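Quick notes on getting old cotton rags ready for a rag rug. Written in July, in a hurry, between loads. Ask if something's missing.

## What you need

- old T-shirts, sheets, pillowcases, dish towels. All cotton if you can. Polyester frays weird and pills later
- sharp scissors. Fabric only, hide them from the rest of the house
- rotary cutter and mat if you have one, not required
- big crochet hook (10 mm is what I use) 
- a box or bag per color

Ngaio Lowther taught me this one on her porch in Dunbar and she uses a hook her uncle carved. Any big hook does it.

## Wash first

Hot wash, hot dry. Everything, even the stuff out of the clean drawer. You want all the shrinking done before it's a rug. Skip softener — it leaves a coating and the strips slide around when you crochet.

Darks by themselves, twice. Red three times. I lost a whole cream border to one red pillowcase and I'm still mad.

Pull everything out while it's warm if you can. If it sits balled up in the basket overnight you get hard creases and your strips come out wavy. Not the end of the world, just annoying.

## Sort

Two piles to start, stretchy (knits, T-shirts) and not stretchy (sheets, shirting). Don't mix them in one rug. The knit pulls in, the woven doesn't, and you get a rug shaped like a potato chip.

Then sort by weight. Then color. Lay each piece out and smooth it with your hands before you decide, a wadded up cloth always looks thicker than it is.

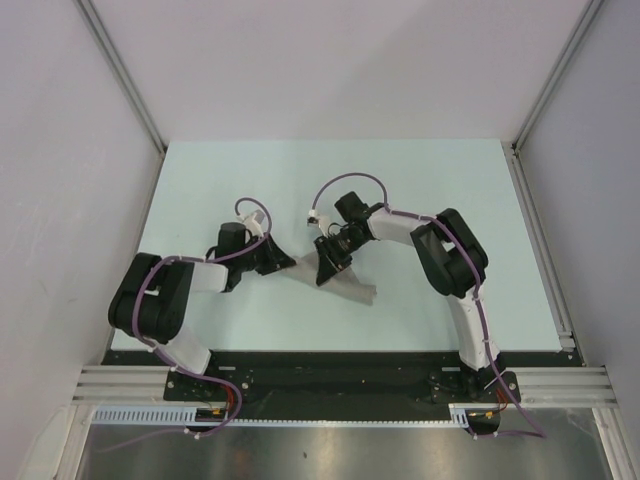 *Grey cloth, still crumpled. Flatten before cutting.*

Check for holes and thin spots. Hold it up to a window. If you can see the neighbor's fence through it, cut that part off and keep the rest. Stains are fine, they disappear into the rug. Grease isn't, it'll smell in the summer.

## Cut

Cut off hems, collars, side seams, anything lumpy. Save the hems for tying up tomatoes.

T-shirts:

1. Lay flat, cut straight across under the sleeves. Keep the tube, toss the top (or use it for dusting)
2. Fold side to side, leave an inch or so unfolded at the top
3. Cut strips through the fold, an inch and a half wide, stopping before the unfolded bit
4. Open it up and cut the uncut part on a diagonal, slot to slot, so it turns into one long strip
5. Tug. It curls in on itself. Done

Sheets: snip the edge every two inches and tear. Tearing is faster than cutting and straighter too. Very dusty, so do it outside. Pull off the loose threads or they'll wrap around everthing you own.

Don't go skinny to make it last longer. I tried one inch with sheets and the thing was floppy as a pancake. Two inches for sheets, wider if they're really worn.

## Join

No sewing. Cut a small slit in the end of each strip. Lay the new one over the old one, slits lined up, feed the tail of the new one up through both slits and pull snug. Little flat knot. Practice on scraps first, you'll get it backwards at least once.

Odette Hervieu sews hers on the machine and they do look neater. Takes forever though.

## Roll

Roll into balls, loose. Tight balls stretch the knits out and then they shrink back once they're in the rug — see potato chip, above.

I weigh mine on the kitchen scale. The last round rug, the one by the back door, took 965 grams and it's small. For a bigger one keep cutting til you're sick of it, then cut some more. You can't match a color later if it came from a shirt you don't own anymore.

## Storing

Paper bags or a cardboard box, somewhere dry. No plastic in the basement, learned that the musty way. Write on the bag what it is (knit/woven, width).

Crochet part is on its own page, when I get to it. Start with a chain of four and go round, if you can't wait.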